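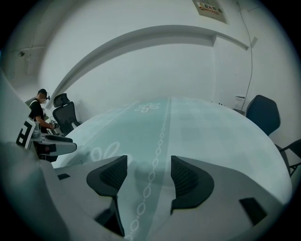
Pultano screening listings: data card

This folder holds the programme records of the Pultano, a former picture house in Flaltville that now shows documentaries, local premieres and the odd silent film with live piano. Ineke Hendriks typed up the listings from printed leaflets and door sheets. Dirk Wouters checked them and wrote the scripts. Last changed 9 October 2022.

What is in it

There are 561 rows in screenings.csv, one for each showing. A film shown twice on the same day gets two rows. The columns are:

date - day of the showing, year first
title - as printed on the leaflet, spelling mistakes kept
title_fixed - the corrected title, blank if nothing was wrong
strand - one of 4 values: premiere, documentary, repertory, hire
running_time - in minutes, without the interval
talk - yes or no, for a discussion after the film
source - leaflet or door sheet

The second file, venues.csv, has only two lines. Most showings were in the main hall, which seats 200. The rest were in the Visser room upstairs, used for talks and smaller films.

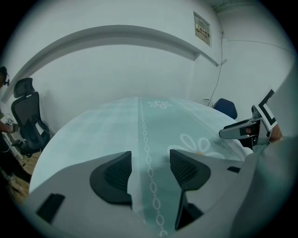
Where a leaflet and a door sheet disagree on the date, we went with the door sheet, as the leaflets were often printed before the booking was settled. The leaflet date is then given in notes.txt under the row number.

Known problems

The June leaflet for the first season is missing, so that month comes from door sheets only and has no running times. Short films shown before a feature were not always listed. Private hires appear under the hirer's wording, which can be vague - "film evening" turns up a lot.

Attendance is left out. The door sheets have figures but they mix paid seats and guest passes, and we could not separate the two.

Running the checks

Put both files in the same folder as check.py and run it with no options. It prints any row with an unknown strand or a date it can't read. Braturico, the older listings tool, still opens the files but drops accents from titles on saving, so please don't use it for edits.

Corrections go to Dirk, with the row number and a scan of the leaflet if you have one.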